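Skimonberg low-sun fault

The Skimonberg low-sun fault was a navigation failure in the Fleka, a small four-wheeled path-following robot, that came to light during outdoor trials on the gravel and paved tracks at Skimonberg. Under a low sun, the robot's steering software could take the line between a shadow and bright ground for the edge of the path, and would then follow that line onto the grass. The fault caused no injuries, but it led to a pause in unattended running, a new release of the software and a lasting change in the way the Fleka decides how fast it may travel. It remains a favorite case among people who build robots for parks and farm tracks, and deservedly so, for few faults show so well how much work an ordinary shadow can make for a machine.

Background

The Fleka was designed by Mernora to carry light loads and inspection gear along unmarked paths. It has no need of painted lines or buried wire. A single forward camera, mounted low on the body, feeds a program known as the edge follower, which sorts each part of the view into drivable and non-drivable ground and steers down the middle of the drivable part. Wheel sensors and a satellite receiver give a second, coarser idea of position.

The drive units and brakes were supplied by Le Goff, whose controller also handles the emergency stop. This split matters to the story: the Le Goff controller could halt the robot on command or on contact with the front bumper, but it had no knowledge of where the path was.

Skimonberg was picked for the trials for its long, open tracks between fields of dry grass. The surfaces change along the way, and so does the quality of the edges. In many places there is no curb at all, and loose stone simply spills over into the verge.
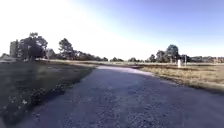
Early trials went wonderfully well. In overcast weather and in the middle of the day the Fleka held its line with hardly a wobble, and the edge follower coped with weeds, ruts and scattered stones that had defeated several older programs. By the time the fault appeared, the robot had covered 418 kilometers at the site with an attendant walking behind it, and the attendant's stop button had seldom been needed.

The fault

The first recorded departure took place in April, shortly after 7 in the morning. The Fleka was traveling along a gravel stretch when it began a slow drift to one side. It left the path at walking pace, crossed the verge and went on into the grass for 12 meters before the attendant stopped it. The robot was undamaged. Its own log showed nothing out of order, and the confidence score, which the software reports alongside every steering decision, had stayed high throughout.

That last detail is what made the case so interesting. A robot that loses its path and knows it can slow down and wait. The Fleka had lost its path and believed it was doing very well.

A second departure followed within the same month, again under a low sun, this time on a darker surface. Unattended running, which had been due to start, was put off, and the recorded views from the trials were pulled for study.

Cause

Two separate weaknesses had to line up for the fault to show itself.

The first was in the camera's exposure control. With the sun low and ahead of the robot, the camera darkened the whole view to protect the brightest part of it. Shaded gravel and shaded grass, easy enough for a person to tell apart, were pressed into almost the same narrow range of dark gray. Glare also spread a pale haze over one side of the view and softened everything beneath it. In a few sequences, backlit sprinkler spray added a further bright patch above the grass.
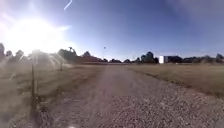
Photo: Fleka trials archive, Skimonberg

The second weakness lay in the edge follower. It had been taught mostly on views taken in soft or overhead light, in which the strongest long line running away from the robot nearly always was the path edge. Faced with a washed-out view, it gave its trust to the strongest line it could find. Where the edge of a long shadow ran at a slight angle to the track, that line won, and the true border, soft and uneven in the shade, was thrown out as noise.

The confidence score made things worse. It measured how crisp and steady the chosen line was, and a shadow edge under a clear sky is very crisp and very steady. The satellite receiver did disagree with the camera in both departures, but the program gave it little weight over short distances, and the robot was well into the grass before the gap grew large enough to count.

Investigation

Mernora's engineers replayed 2,584 recorded sequences through the unchanged software and marked each one in which the chosen line was wrong. It was slow work, and it paid off handsomely. Most of the errors had lasted only a moment during the trials, too short to move the robot noticeably — the fault had been there all along, in plain view of anyone who knew to look for it.

The replay also cleared some early suspects. Wheel slip on loose stone had been blamed at first, and the drive units were taken off and bench-tested. They were found to be sound. The Le Goff controller had carried out each steering command as given, and had braked promptly when the stop button was pressed.

Correction

The repaired software was issued as release 2 of the edge follower. It sets exposure by the ground directly in front of the robot and lets the sky go white if it must. It also compares surface texture on both sides of any candidate line: gravel on one side and gravel on the other means a shadow, however sharp the line may be. This second check is a lovely piece of work, cheap to run and easy to explain, and it removed nearly all of the errors found in the replay.

Shaded pavement with coarse stone in it proved harder. Motion blur at normal speed wiped out the fine grain on which the texture check depends, and the robot now slows down whenever the ground ahead is too dark or too smeared to judge. If slowing does not help, it stops and asks for an attendant.

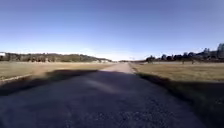
Skimonberg's own path users were not all convinced, and one of them wrote to the trial office that a robot which halts in the shade on a narrow track is a nuisance to anyone coming up behind it, and that a bell or a lamp would do more good than another change to the software. A flashing amber lamp was fitted before the next round of trials. The stopping rule stayed as it was.

Safety significance

At walking pace, on open and nearly flat ground, a Fleka in the grass is a minor matter. The concern was over other sites, where the same drift might lead to a ditch, a pond or a road. The stop button depends on an attendant, the bumper depends on contact, and neither gives any protection against a robot leaving its path quietly with nothing in front of it.

For this reason a boundary check was added that does not use the camera at all. The operator stores a corridor for each route, and the Le Goff controller cuts drive power if the satellite position falls outside it. The corridor has to be fairly wide, as the receiver is coarse, and it serves only to limit how far a departure can go.

Later use

The replay method has been kept as a regular part of Fleka testing, and every new release is run against the Skimonberg sequences before it is loaded onto a robot. Low-sun sessions, once avoided as awkward, are now sought out on clear mornings and evenings. Wet pavement at sunset is still listed as an open problem, and unattended running is not permitted in those conditions.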